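Rizk hand-held gripper, quick review after 2 weeks

Posted by Tala Qudah, 25th September

Short version — keep it, but swap a pad.

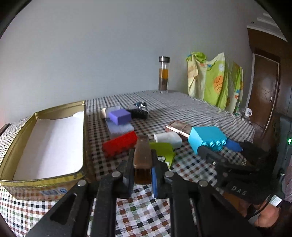

Bought the Rizk to replace my old Nulby, which I'd had since May and never got on with. Both are hand-held, both two fingers, both meant for recording picks you later hand over to an arm. Same job for each one: toy bricks and odd blocks, off the table, into a tin. 20 picks a round.

Good stuff first. Long fingers, so you can get in between blocks without knocking the nieghbors over. The blue rubber pad is great on slick things, grabs and stays. Closing feels even from start to finish. The Nulby had a dead spot halfway and I was forever over-squeezing foam.

Not so good. The gray pad on the other finger is slipperier than the blue one, so tall blocks twist if you pick them off center. I've ordered a second blue one from Sanska, will update. Flat pieces are a pain — you have to tip them up on an edge first. Wrist gets tired after 4 rounds or so, handle could be fatter.

Patterned tablecloth made no diffrence to tracking for me, which was a worry going by the Camambridge forum.

Manual says check the pivots every 2,000 cycles. Haven't got there yet. No wobble so far.

Would I buy again, yes. For foam and bricks anyway. Thin flat stuff, maybe look at something with a fingernail tip.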